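Week 3 handout: bidding for conferences
Tutor: Abla Hamdan

Every city believes it is a natural conference destination. Twal believed it with 530 hotel rooms and one lift.

**What the bid must say**

1. Capacity. Count seats with tables in, not seats as the fire officer would allow them. The Girnitz hall was sold as 2,000 and dined rather fewer.
2. Access. Transfer times are measured with luggage.
3. Exhibition space. Ask what exhibitors will bring, and how much power it eats. 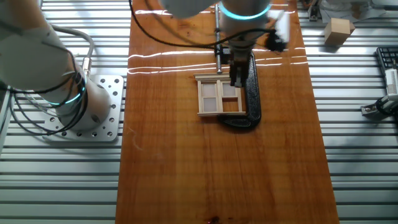 *Arm and gripper over a small wooden window frame.*

4. Subvention - the polite word for paying people to come. Read the Olier case for next week and note who paid for the boat.
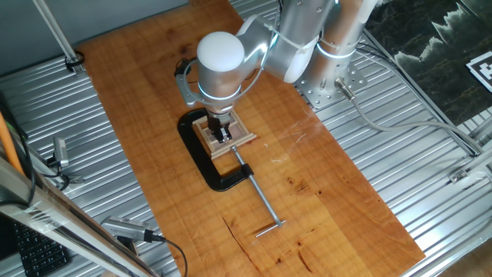 ## Reading and task

Setareh Bahrami's notes on the Plorkix bid (skip the appendix, it is all menus). Then draft a one-page bid for a medical congress of 85 delegates in April. No skyline photographs, and please don't use the word "vibrant". Bring two copies.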